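August 5, 2024 – updated this after the same questions kept landing in the inbox. Still missing a few. Will add.

# Vindum Toy Library – FAQ

**What is it?**
A library, but toys. You join, you borrow, you bring it back, you borrow something else. Two rooms over the bike shop on Flidthorpe Road, side door, up the stairs. Bell doesn't work, just come up.

**What does it cost?**
$12 a year per household. Doesn't matter how many kids. Grandparents can have their own membership or use yours, up to you. If $12 is a problem, tell whoever is at the desk and we'll skip it. No forms.

**How many things can I take?**
Two at a time. A boxed set is one thing. A bag of train track is one thing, even the enormous bag. Ride-ons count as your whole loan, sorry, there aren't enough to go around.

**How long do I get?**
Four weeks. You can renew once by email if no one is waiting. We don't charge late fees. We do send increasingly short emails.

**How big is the collection?**
Almost 2,000 items on the list, but that includes puzzles, and puzzles are a lot of it. Out of those maybe half are on the shelf on a normal day. The list is online but it lags behind – if you want something in particular, email first.

**Can you hold something for me?**
Yes, until the end of the next opening. Then it goes back on the shelf.

**A piece is missing. Am I in trouble?**
No. Tell us, thats all. Write it on the card in the bag. What we can't stand is the box coming back with no note, then the next family finds out at a birthday party. Pieces turn up weeks later under car seats. Drop them in the jar by the door, any time, no need to explain.

**It broke.**
Same thing. Tell us. Deok-su Ki does repairs and is better at it than you'd expect from the state of the repair shelf. Please don't glue anything yourself. Especially not the marble run. Somebody glued the marble run.

**Do I need to clean it?**
Wipe it down, yes. Damp cloth, bit of dish soap, dry it before it goes in the bag. Fabric things: leave them, we wash them here. Nothing with batteries goes in water.

**Batteries?**
Bring your own. We take ours out before loan. Please take yours out before return, leaky ones wrecked the keyboard.

**Can I donate?**
Sometimes. Paused in June because we ran out of floor, open again now for:

- wooden train stuff
- puzzles (complete, please count first)
- board games for 8 and up
- baby toys, if they're hard and washable

Not taking: stuffed animals, anything recalled, anything with small magnets, car seats. We are not a toy shop so we don't need another 400 plastic figures from fast food meals. Have those already.

**Do you lend to daycares and classrooms?**
Yes, group membership, different rules, eight items for six weeks. Ask for the group sheet. The Hukonis blocks go out to groups only. Too heavy for most people to get down the stairs anyway.

**Can my kid play there while I choose?**
Yes, on the rug. You stay with them. Shoes off if you can.

**Why is there an age on the tag? My kid is advanced.**
Age tags are about choking mostly. Under threes, please stick to it.

**I moved to Paju Street and the map says you're closed.**
Map is wrong. Have reported it. Twice.

**What's in the pretend food bags – is it just plastic fruit?**
Pretend food is our most borrowed category by a mile, and the bags get mixed up constantly, so check the card before you leave. Not everything needs to be a toy either. A real lunch container works great, like the stainless steel one with two compartments below, next to the yellow cheese wedge. Kids will argue over whether cheese belongs in the big side or the small side for a suprisingly long time. The cheese is not for chewing. If you've got a lunch container at home already, use that and borrow just the food.

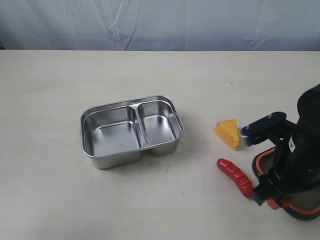
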